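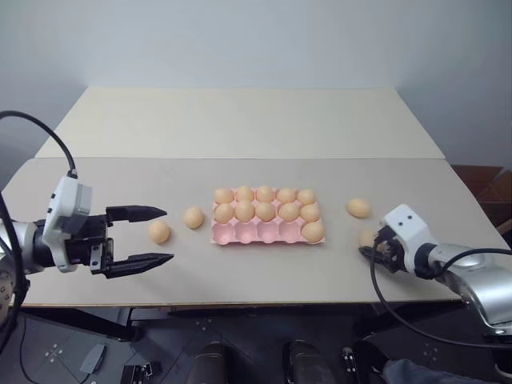

Rurden Hall shared kitchen - monthly walk-through
15 March 2025

Fridge 1. OK. Reads 40 on the door dial, same as February. Somebody has taped over the dial's upper half, which is one way to keep it from going higher.

Fridge 2. OK. Door seal replaced. Old seal still leaning against the wall. Please say goodbye to it.

Dry goods shelf. NEEDS WORK. Flour bag open, closed with a hair clip. Bin with a lid is on the shelf below, empty and available.

Eggs. OK. Cracked ones go in the trash, and "only a little cracked" is cracked. Wash hands after handling, including those of you who run the baking class.

Fire extinguisher. OK. Tag current, pin in place. Apron removed from it again. It has never been a hook.

Smoke alarm, hallway. OK. Tested, very loud, apologies to the Ayala Room choir.

Range hood. FAIL. Filter last cleaned by persons unknown at a time unknown. Brerkine quoted 235 for a full service. Booked.

Outlets by sink. OK. Both trip and reset.

Back door. NEEDS WORK. Opens fine from inside once you move the 14 folding chairs. Move the chairs.

First aid box. NEEDS WORK. Skakeo kit, size 8. Plenty of eye pads, no bandages left. Reorder bandages.

Step stool. FAIL. One foot missing. Taken out of use - please stop putting it back in use.

Repeat items: chairs, apron, flour. Recheck the hood after service and initial the sheet on the pantry door.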